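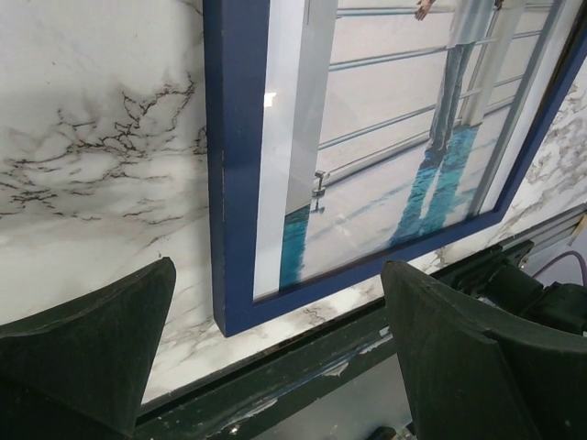
Church by Telephone, and Who Still Calls In

When Cundard Chapel closed its doors to visitors last spring, Modupe Danladi set up a video stream on her laptop and assumed that would cover everyone. Then she went down the membership list. Of 232 names, 30 had no email address. Several of those were people who had sat in the same pew every week for decades.

She bought a conference line from a small phone company and mailed each of them a card with the number in large print. Callers dial in, press 2, and hear the service live from the sound desk. They don't need a password.

"I tested it on my mother first," Danladi says. "She got in before I'd finished explaining it."

The sound took longer to get right. Hymns came through badly, with the organ drowning out the singers, so Babatunde Anozie, who runs the desk, now sends the phone line its own mix. He turns the organ down and the pulpit microphone up. He also learned to mute all callers on entry, after a first service in which a kettle and a barking dog could be heard through most of the second reading.
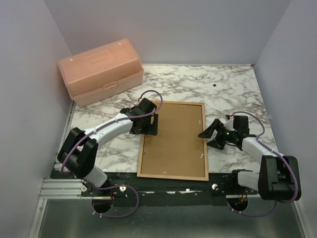

The line stays open for half an hour after the blessing, and callers are unmuted for that part. Danjuma Okeke stays on to talk with them. Some want prayer for a relative in the hospital. Others want to know who won the cake raffle in December, which was held by mail.

Other congregations have asked how it works. Tinirura Fellowship, a younger church across the county, started a recorded version in which the sermon can be played at any hour. Its pastor, Younes Fahmy, says most calls come late at night. He has shortened his sermons a little, having listened to a few of them through a handset himself.

The monthly bill at Cundard is paid out of the flower fund, and a few members have asked when the flowers are coming back. Danladi has told them the phone line will continue after the building reopens. Four of the regular callers had been homebound for years before the closing, and until now they got the sermon on a cassette, usually a week late.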